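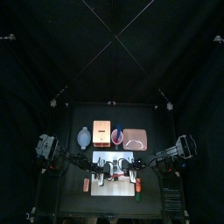 Station with both arms over the plate and props lined up at the back.

Omov Two-Arm Station: Set-Up Guide
Section 4. Working rules for shared-plate tasks
Reading time: 2 minutes
Print this page | E-mail this page

This section applies whenever both arms work over the same plate. Read it before the first run of a shift.

4.1 Before power-up

1. Check that the corner clamps are tight.
2. Put props not used in the task in the back row.
3. Keep cables out of the path of either gripper.
4. Clear people and loose clothing from the reach of both arms.

CAUTION: Keep hands outside the enclosure while either arm is powered. A still arm may start without warning.

4.2 Placing the work

1. Set the blocks side by side on the board.
2. Start with the grippers clear of the blocks.
3. Check the wrist view on the operator screen before you take control.
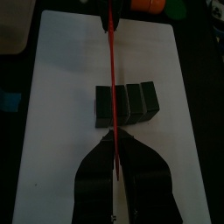 Wrist view: green blocks in a row, red rod between the open fingers.

NOTE: If the wrist view is blocked or blurred, stop and clean the lens. Do not go by the overhead view alone.

4.3 During the run

1. Move one arm at a time when the fingers are within 30 mm of each other.
2. Keep speed at the low setting for any task with a thin or flexible part.
3. Do not push a block with the back of a finger.

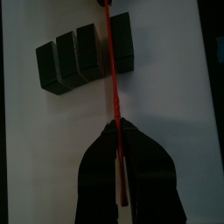

4. If a part slips, stop both arms before anyone reaches in. Press the stop button, wait for about 4 seconds, then open the enclosure.
5. Write every stop in the station log, including short ones. Use the codes on the Vuvholm sheet.

4.4 After the run

1. Park both arms, then switch off.
2. Wipe the plate with a dry cloth.
3. Report worn finger tips to Yara Haddadin. Do not file or tape them.

Revised July 21, 2018. The next review is in September.

Contact | Copyright Trirgate | Back to top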